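Taking a group to the Geter open day – what should we let people try?

Anca Neagu
Our residents' club in Radevstead has been offered an afternoon at the Geter open day in May. They are showing the hand-held grippers that people use to record tasks for robots, and visitors can have a go. I have 43 names down, most of them retired and a few with grandchildren. What kind of task works for people who have never held one of these? Geter have suggested stacking blocks, but I think my lot would get bored. Also, how long should each person get? We have the room from 2 pm until 5 pm.

Ovidiu Stoica
Blocks are fine. Ours did blocks and I heard no complaints. Book the coach early.

Yaryna Karpenko
I helped at the Islow one last year, so I can tell you what we did. Give each person 8 minutes. Five is too short, as the first couple are spent working out how hard to squeeze. With your numbers you will need at least two tables going at once, and you should ask Geter now how many pairs of grippers they are bringing.

For the task I would go with tidying small things into a shallow box. Everyone understands it without a talk. Mixed hair accessories are good – clips, a coiled hair tie, a beaded bracelet – and you can pick them up cheaply or ask people to bring some. They are all different shapes, so there is an easy one for beginners and a fiddly one for the show-offs. The bracelet is easier than it looks if you go for one side of the ring. Flat rhinestone clips are the hard ones.

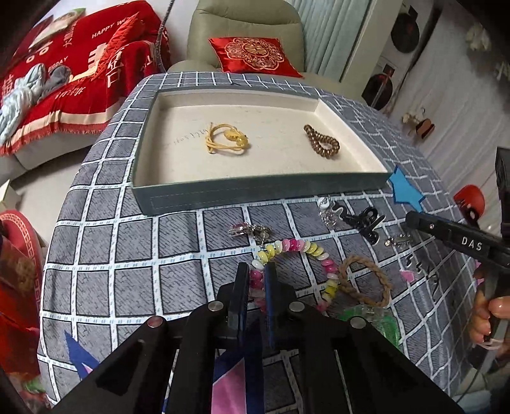 Put a cloth on the table if you can. Small clips skid about on a bare top and people end up chasing them. Let visitors sit down if they want to, and keep any cables to one side of the table so that sleeves don't catch them.

Ghiță from the club did the longest turn at Islow and wanted another. We had a sign-up sheet by the door with times on it, and that stopped most of the queueing.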